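The Kauppinen Line

The level at Puvevis had been wrong for nine years, and Şengül Yurt had the logbooks to show it. She laid them out in the order they were written. The gauge on the lower dam read 220 centimeters at the spring mark. The brass plate on the mill wall, set by the surveyor Kauppinen, read 200. Both were supposed to measure the same water.

"One of them moved," said Florante Yap.

"Walls don't move."

"Walls move all the time. They do it slowly."

She gave him the April book. The entries were in Nevzat Yüksel's hand, upright and evenly spaced, one at six in the morning and one at six in the evening. Under remarks he had written the same word each day: steady.

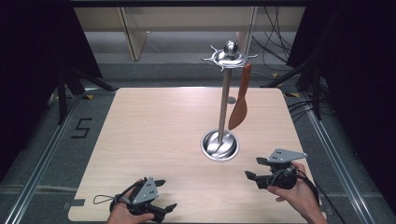

They walked down to the mill at low water with a staff, a level and 620 meters of traverse to close. Florante read the figures aloud and Şengül wrote them down. The first run closed within tolerance. So did the second. The plate was where Kauppinen had left it.

The dam gauge was another matter. Its lower bolts were bright and its upper bolts were black with age. A strip of unpainted concrete showed at the foot of the board, twenty centimeters high.

"He raised it," Florante said.

"Lowered it. Think about which way the numbers run."

He thought about it. With the board set low, every reading came out high, and the gates would have been opened early every spring. The fields at Gonira lay just downstream of the mill – Yüksel's brother had farmed there until the drought.

Şengül copied the last figure and ruled a line beneath it. In the remarks column she wrote the date of the bolts as unknown, then asked Florante for the wrench.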